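Night Driving Study: Frequently Asked Questions

What is the study about?
We are testing whether a small delivery robot can follow a residential street after dark using one ordinary camera and a policy learned from recorded drives. The work is led by Ilse Segers and Dexter Villanueva in the Grimcombe group.

What data was used?
The training set has 922 drives through Zeltside and Layug, 200 of them recorded at night. Dravden was kept out of training and used only for testing.

Why not brighten the images first?
We tried it. Brightening helped a person looking at the screen, but it also raised the grain, and the policy steered less smoothly. The version we report takes the images as the camera delivers them.

What does the robot have to work with at night?
Often very little. Street lamps can wash out one part of the view while the trees and sky go almost black. Lane markings can't be relied on, so the policy has to use weaker cues such as the lighter band of a sidewalk or the line of a wall.
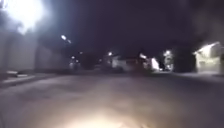

Night street from the robot's low viewpoint, with its own light on the asphalt and glare from a street lamp at upper left.

Does the robot's own light help?
Close up, yes. It shows the texture of the road just ahead. It does little for the middle distance, where the robot needs to pick its heading.

How well does it work?
We ran 100 test drives in Dravden at night. The policy trained on day drives alone needed a person to take over in 23 of them. Adding the night drives lowered that number, and the full table is in the paper.

What still goes wrong?
Glare is the main problem. Low, dark shapes at road level are the other one. A parked car and a hedge can look much the same in a blurred image, and the policy sometimes slows down for both.

Did you test in rain?
No. All the night drives were done in dry weather. Milagros Villanueva is planning a wet-road set for December.

Can I get the data?
Yes, for research use. Write to Genalyn Maglaya and say which split you need. Requests are handled on Tuesday.

Who do I ask about the training code?
Biljana Papadopoulos maintains it. Please include your config file and the full error message.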